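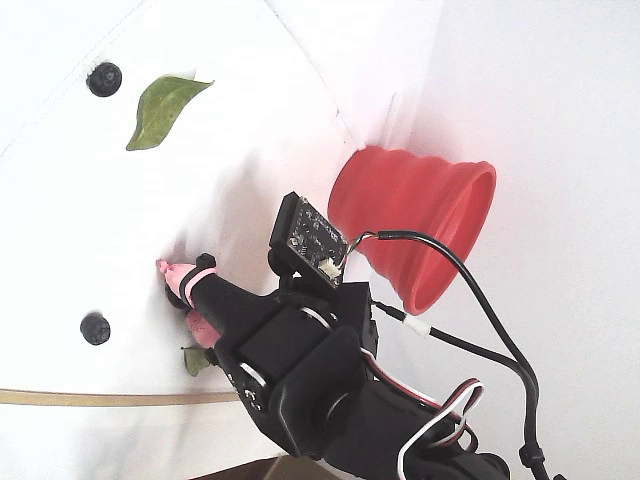
Roksolana Ivanyshyn keeps her equipment budget in a spreadsheet with 228 rows, and she will happily scroll through every one of them with you if you let her. I let her. She runs the automation bench at Dodolness, a small produce packing company that started on berries and later added salad leaves and herbs, and for most of last winter her job was to work out what the company should buy before it let any robot near a paying customer's order. The row she wanted me to look at first was one of the smallest on the sheet. It covers soft pink fingertips like the pair on the black arm at her bench, and she talks about them the way some people talk about a good kitchen knife.

"I could give a whole talk on fingertips," she says. "Everyone comes in and asks what the arm cost. Ask me what touches the fruit! That's where the money should go first, and it's hardly any money."

Her first draft of the budget looked very different. It had one big industrial arm on it, quoted by a supplier called Benex, plus a safety fence, an installer, and a training package. The total ate the whole year's equipment money and part of the next. She took it upstairs in April and came back down with a question from the owner that she couldn't answer, which was how the arm would hold a blueberry.

"I said I'd get back to him," she says, laughing. "Then I sat at my desk and thought, well, I really don't know. I've budgeted for a fence and I don't know how it picks up a blueberry."

So she asked for 3000 dollars to find out. That was the full allowance for what she calls the learning bench: a small tabletop arm, a gripper, a camera, spare parts, and whatever else she could fit in. She got it the same afternoon, and she thinks the size of the request had a lot to do with that.

What surprised her was how the money split up. The arm took the largest single share, as she had guessed. After that came a long tail of things that never show up in a brochure. Spare servos. Cables in several lengths, and then more cables in the length she should have bought to begin with. Brackets. Screws that fit the brackets. Fingertips, over and over, in whatever shape she could find or have molded.

"Cables, my goodness," she says. "A cable gets bent every single time the arm moves, and I had put down one of each. One! Now there's a rule on the sheet. If it bends, buy 3."

She is a big believer in spares generally. A wrist servo costs little by itself, she explains, but if it has to be ordered the bench sits idle until the box comes, and the person working at it gets moved to something else and takes a while to come back. She prices the waiting as well as the part. There is a column for it, colored orange, and she says that column has won her more arguments than anything else in the file.

Test items have their own section, and it's a cheap one. Most of it is produce from the company's own floor, plus a few odds and ends from kitchen shops. She likes to have small round things, flat things, and something squashy all in the mix, so a typical session might involve blueberries, a leaf and a folding silicone cup.

"A leaf is wonderful for making you humble," she says. "It's flat on the table and there's almost nothing to get hold of. You look at your nice rounded fingertip and you go, okay, where exactly do you plan to get under that? So then we go looking at tips with a point on them, and that's a new line on the budget, but it's a tiny line, and I know why it's there."

I asked whether she worried that a tabletop arm was too far from the real thing to teach her much. She does, a bit. A small arm can't tell her about line speed, and it can't tell her how a machine will cope with being washed down at the end of a shift. Those questions went on a separate list for the suppliers, and she sends the same list to each one so the answers can be put side by side.

Two of them are still in the running. Sokol offers a lease with the servicing folded in, and Veston sells outright at a lower price but charges for call-outs. She hasn't picked. On paper the lease costs more over the years she has modeled, though the gap closes quickly if the gripper needs changing often, and the bench is giving her a feel for how often that might be.

"Before, I'd have just compared the two big numbers," she says. "Now I ask them, can I fit my own fingertips? What does a set cost? Can I change them myself or do I have to call you? One salesman went very quiet on me. I loved that."

Her fingertip estimate for the first year of real production is around 200 sets. The owner thought it was a typing mistake when he saw it. She walked him through her replacement log from the bench, and he left the figure alone.

For someone starting out at a company the size of hers, she suggests writing down the item you least want to damage and planning outward from it, with the arm filled in late. She also suggests leaving a line empty at the bottom with real money in it and no label. Hers went on lighting and a plain white backdrop, neither of which she had thought about, and both of which she'd now buy in the first week.

She had the spreadsheet open again before I'd finished my coffee. There was a new row for cable clips, and she wanted to know if I thought the cheap ones were any good.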